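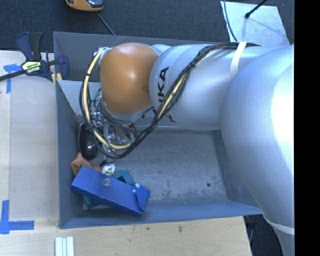 KUKA arm over the grey bin.

2023-01-29

Long old day in the edit for Wandholm, episode 4, but a good one, and I want to get it down before I forget which version is which. Dilruba came in with fresh notes on the ferry quarrel (bless her, two pages of them!) and we've now got it playing in one unbroken shot right up to the slap, with the brother's line laid over the sea instead of his face. It's so much sadder that way. Slate 1244 is the take to use, whatever my earlier scribble says.

Karthik thinks the Pluvberg scenes still run long and I'm coming round to it, though I'd dearly like to keep the grandmother's song. We tried losing 300 frames from the walk up the hill and I missed them straight away, so they're back in for now.

Still to do: room tone for the kitchen, a softer door, and ask Matubbar whether the March pick-ups can stretch to one more evening exterior.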